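What My Little Brother's Toy Shelf Taught Me About Plastic
by Clem Cartwright
12/14/24

So when our teacher said we could pick any material for our project, I picked plastic, mostly thinking it would be easy (it wasn't!). I wanted to find out how long people in our neighborhood keep plastic toys before they throw them out or give them away, and what they do with the ones that break.

I wrote a survey with 15 questions and printed 300 copies, which used up nearly all of our printer ink, sorry Mom. I dropped them off on Doolan Street and in the apartments behind the Gotari bakery. My first version was way too long and had two questions that asked the same thing, so I fixed that before anybody saw it.

The answers surprised me. Building blocks were the toy people kept the longest, and lots of families wrote that theirs came from an older cousin or even a parent. One lady wrote a whole page about a set she got as a kid in Gomatham and still has! Cheap little figures and party favors went in the trash the fastest.

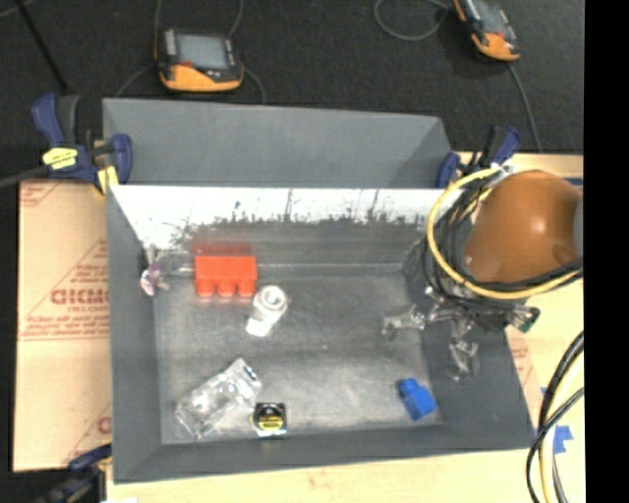 A red toy block and a few other things in a gray bin.

Broken toys were the sad part. Most people told me they just toss them. I had thought you could put any plastic in the recycling, but a lot of toys are made from several kinds stuck together, with metal screws and batteries too, and that makes them really hard to sort. I took apart an old toy phone to see for myself and it took me a whole evening and one bent screwdriver.

My favorite part was the swap table I ran at the Welar library in April, when I was trying out the idea. Kids brought toys they were done with and took home something else. I went home with a puzzle that is missing a corner and I love it anyway.

If I did this again, I would ask people how old their kids are, because I forgot and that would have explained a lot. I'd also start typing up the answers sooner. I did them all in one weekend and my hand still hurts.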